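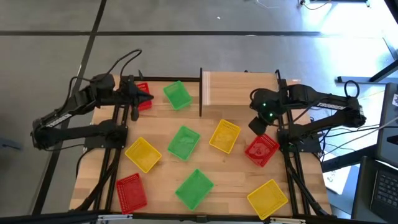

## Basket Sorting Set: Materials Record

This record covers the small plastic baskets used in the Hestance sorting activity and the tabletop on which they are laid out. It is maintained by Gaetano Martinelli and was last revised on 30 April 2022.

### Contents

| Item | Quantity |
|---|---|
| Basket, red | 3 |
| Basket, green | 3 |
| Basket, yellow | 3 |

The baskets are rectangular, with perforated or mesh-patterned walls. Color is the only attribute used for grouping; size is not recorded.

### Layout

Baskets are scattered over the butcher-block top before each session. Uneven spacing and tilted baskets are permitted. The upright wooden board at the back of the table remains in place throughout.

### Activity

A session ends when all baskets of one color have been brought together, or after 7 minutes. Stacking is recorded separately under `stacked`.

### Records

The Enesen release contains 2698 session entries. Of these, 42 are marked `incomplete` and should be excluded from summary tables.

### Known issues

- Entries made before October use `amber` for `yellow`.
- The `notes` field is limited to 20 words.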